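Kokberg Panel Store: progress report to the Manninen Fund, November
From Irja Lehtinen, Olville

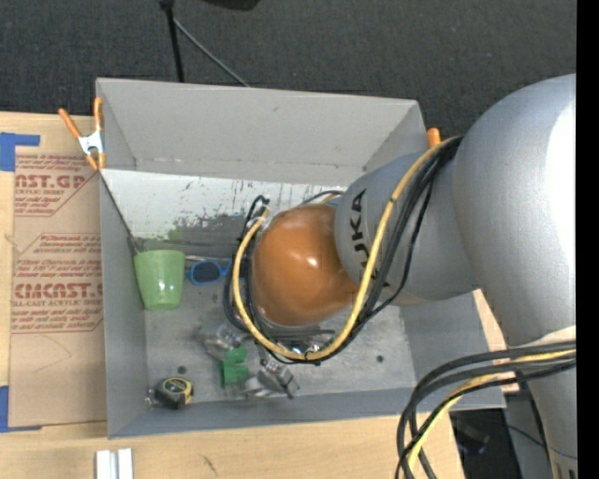 Kerstin Eichhorn wrote back after the last report to ask whether we really had to keep the badly flaked panels at all, and couldn't the money go further if we looked after the good ones and let the rest go? Fair question, and I've been chewing on it ever since! My answer is still that we keep them. The flaked ones are where you can see how the old paint was built up, and a panel that looks perfect has usually been redone by somebody in the seventies with a can of whatever was in the shed. But I take the point about money, so I've put the rough ones second in line for everything except bins.

And the bins are the big news. You paid for 16 of them, the open gray kind with flat walls, and they are so much better than the fruit boxes. A panel can lie flat on the bottom with nothing leaning on it, and whatever comes off it stays in the bin with it. Before, the flakes ended up in the carpet. (I vacuumed that carpet in September and then stood there feeling sick, wondering what I'd just thrown away. We now brush up the floor by hand first and check the dustpan.)

The list is coming along too. We have 201 panels written up, each with its size, the state of the paint, and where it hung if we know. Quang Trịnh has been doing most of the writing and his handwriting is a lot better than mine. The worn whitish ones take longest. They scratch easily, the coating lets go and leaves dark gray patches, and then on a few there's a faint greenish area that could be an older color or could be damp getting in years ago. I went back and forth on that for an entire Tuesday. For now the list says "greenish, cause unknown" and we've left it at that.

What didn't go well: the shelving. The set from Stirnov came with the wrong brackets, and then with the right brackets but too few of them, so at the moment the bins sit wherever there's room, and we take one at a time to the table to work on it. It's slower than I'd planned. Lenni Laitinen has been on the phone with them three times and the last I heard the rest is on its way. I haven't paid the second half of that invoice and I don't mean to until they're up.

The light wood table has been a real pleasure, by the way. I was the one who argued for a dark top, and I was wrong. You spot a dark crumb of paint on it right away.

Money, quickly. The bins came in under what we asked for, the tissue and labels went over, and the two nearly cancel out. The sheet with the numbers is attached. I'd like to move what's left into padding for the bottoms of the bins, if that's all right with you. Veikko Savolainen thinks plain felt would do and I'd like to try it on a few before we buy a whole roll.

Still to do before the next report: get the shelves up, finish the list for the back wall (three stacks, and one of them is stuck together, wish us luck), and give every bin a number that matches the list. Right now some of them have a number, some have a name, and one just says "ask Irja," so I'd better not catch a cold!

If anybody from the Fund would like to come and look, mornings are best, before ten if you can manage it. Wear something warm, the heating comes on late. And please do send more questions like Kerstin's. I'll need the answer about the padding first, though, the price on the felt is only good till the end of the month.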